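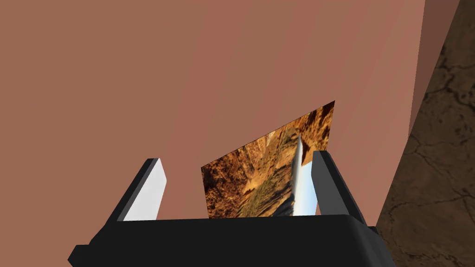
Render, pink block on the cracked brown ground.

November 11, 2023

Natural dye bench, Retamal shed. Writing this up fast before the light goes.

Madder bath no. 2. Water from the Cukuncombe well this time, not the tap. Weighed out 88 g ground root for the wool, soaked overnight, strained through the old pillowcase. Took it up slowly and held at 60 C. Thermometer clip slipped twice and I had to fish it out with the tongs. Held for the full hour anyway.

Color off the first skein: brick, leaning orange. Second skein (same bath, no top up) a softer coral. Third is a washed out salmon that Iara likes more than the other two. I don't. Looks like an old bath mat. Kept a strip of each, pinned in the back of the book, labels in pencil becuase the marker bled last time.

Well water is hard, we know that. Gwenaël thinks the lime is what pulls it toward red and wants to add chalk to the tap water batch to check. Fine, but one change at a time please. Last April we changed the alum, the pot and the wool all in one go and learned nothing.

Mordant notes: alum at the usual rate, cream of tartar left out. Wool felt less sticky than the Namance batch. Did not rinse between mordant and dye. Should have? Corey always rinses. Ask him.

Pot: the big enamel one with the chip. Chip is getting bigger, there's bare iron showing now, and iron will sadden the color. Could explain the brown patch on skein one, where it sat against the side. Either patch the chip or stop using this pot for reds. It can go to the walnut people.

Flammont order — they want 1305 g of finished yarn, all one shade. Not possible in one pot. Two pots will not match, whatever Jad says. Options I can see: dye the fleece before spinning and blend it, or tell them they are getting two lots and to alternate rows. Eulalia to call them. She is better at that than me.

Lightfast test: strips taped in the south window, half under card. Left the onion skin yellow up there too from last time, already pretty sad looking. Cochineal strip holding fine.

Exhaust bath saved in the lidded bucket, by the door. DO NOT TIP IT OUT. Want to try cotton in it, with the tannin first.

To do
- order alum, down to the last bag
- chalk in tap water, small jar test, Gwenaël
- new pillowcase, this one has a hole and I was picking root bits out of the wool for an hour
- check pH strips, box is old and they all read the same
- wash the tongs properly, there is indigo on them adn it got on skein three

Skeins are on the rack, still dripping. Will look at them agian in daylight before deciding on the brick one.

Last updated: November 2023
3 comments · 2 shares
This site uses cookies. Accept | Manage settings
Get new notebook entries by email. Sign up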